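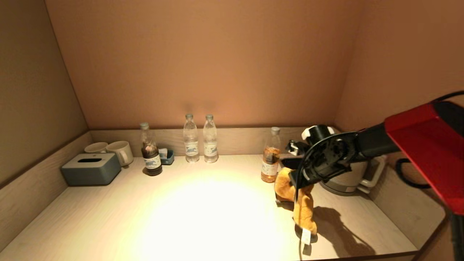

How Does a Robot Learn to Pick Things Up?

Think about the last time you picked up a stuffed animal. You probably didn't plan it. You didn't say to yourself, "Now I will open my fingers, now I will lower my hand, now I will squeeze, but gently." You just reached out and there it was, under your arm, on its way to the couch with you. You have been practicing that since you were a baby, when you grabbed at everything in sight and missed an awful lot of it.

A robot arm has had no babyhood. When it is new it can bend and turn and open and close its hand, and that is all. It has no idea what a toy is, or a mug, or how hard is too hard. So somebody has to help it learn, and the people at the Irside workshop in Altgate spend most of their working day doing that kind of helping. Their robot is called Bosine.

Show, Don't Tell

You might guess that people teach a robot by typing in rules. Sometimes they do! Rules work nicely when everything is always in the same place, like bottle caps coming down a line in a factory. But try writing rules for a stuffed animal. Where exactly is its middle? What if it is lying on its face? What if one leg is tucked under? You would be writing rules until you were a very old person, and the toy would still find a new way to flop.

So the team at Irside uses examples. An example is one complete try at a job, from start to finish, saved by a computer. A person guides the arm, the arm does the job, and the computer keeps a record of two things: what the cameras saw, and how the arm moved. Later a computer program studies a great big pile of these records and looks for patterns. When the toy looked like this, the arm moved like that. This kind of program is called a learning system, because it gets its skill from the examples and not from a long list of rules.

It's a bit like learning to tie your shoes. Somebody could read you a page of directions, but it goes much better if they kneel down and show you, and then show you again, and then (with a small sigh, perhaps) show you again.

A Morning with Bosine

Nayeli Palacios starts at 8:30. She sits at a desk with a pair of handles in front of her, and when she moves the handles, Bosine's arm moves too. Her first few tries of the day are always slow ones. She says her own hands need to wake up before the robot's can.

Each try has the same few steps. She checks that the cameras are on, presses a button to start recording, guides the arm through the job, and presses the button again to stop. Then she types a short note, something like "pick up the toy," so that the program will know which job it is looking at. Then somebody gets the counter ready for the next one, and off they go again.

Cirilo Meléndez is often the one getting things ready. He moves the objects a little between tries, a bit to the left, a bit farther back, turned around. If the toy always sat in one spot, Bosine would learn to reach for that spot whether or not there was a toy on it!
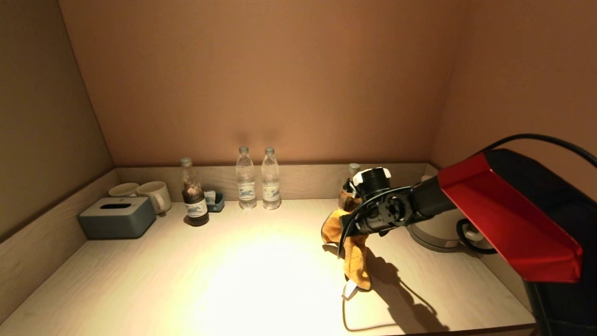
Another thing a learning system has to figure out is what to leave alone. At home there is hardly ever just one thing on a counter, and a robot that could only work on a perfectly bare one wouldn't be much use to your family. So the team likes to record with other things nearby. While the gripper has hold of the toy, there are also mugs, a tissue box, bottles and a kettle on the counter, and none of them are part of the job. Even the dark shadow stretching across the wood matters. You know right away that a shadow isn't something you can pick up, but a new learning system doesn't, and it needs to see plenty of them before it stops being fooled.

How Many Examples Is Enough?

This is the question children ask most when they visit, and the answer is that it depends on the job. In June the team saved 651 examples of picking up soft things. That sounds like a lot, and if you had been sitting at those handles you would have felt every one of them in your shoulders. But for this job they are hoping to reach 3000, so there is plenty left to do.

You might be wondering why the computer can't simply copy one really good example over and over. Well, imagine you wanted to learn what dogs look like, and you were shown one picture of one brown dog, 1000 times. You would know that dog very well. Then a little white poodle would trot by and you'd have no idea what to call it. A learning system needs variety, which means lots of different examples, with different toys and different starting places and different people at the handles. Nayeli moves the arm in smooth curves. Noémie McIntyre, who takes over after lunch, goes in short careful steps. Both ways are useful.

Two Ways of Looking

One camera looks at the counter from above, a little like the way you look down at a table when you're standing at it. It is good for finding things. But when the robot's hand gets close to a toy, the hand can hide the very spot that matters most. So there is another camera, a small one, down by the gripper. (The gripper is the robot's hand. It has fingers, but they don't look much like yours.)

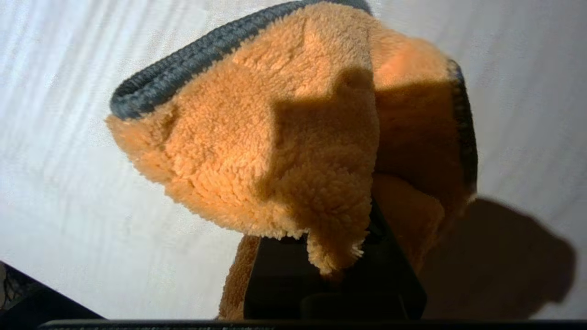

Orange fuzz, gray trim and a black gripper finger, seen by the small camera near Bosine's hand.

Soft things are tricky up close. A block keeps its shape when you squeeze it, but fluffy cloth bunches and folds and droops, and it never does it quite the same way twice. The close-up camera gives the learning system a chance to see those folds and tufts while the fingers are right there beside them.

What About Mistakes?

Tries go wrong all the time. The arm stops too high, or a toy slips, or Noémie sneezes and the handles jump. Jaqueline Becerra looks through the recordings at the end of the day and sorts them. Some get thrown away, like the sneezes. Others she keeps and marks as misses, because an example of a miss can be useful too, as long as it has the right label on it.

Try It Yourself

You can gather examples at home with a friend and a stuffed animal. Ask your friend to close their eyes and be the robot. Guide their hand gently to the toy, help them pick it up, and put it down in a new place. Do it several times, starting somewhere different each time. Then let the robot try it alone, eyes open, but using only one thumb and one finger, and write down what happened on each try. Don't forget to switch places, so you both get a turn at being the robot.

Words to Know

Example: one try at a job, saved from start to finish.
Gripper: the part of a robot arm that holds things.
Label: a short note that tells what an example shows.
Learning system: a computer program that gets better at a job by studying examples.
Variety: having many different kinds.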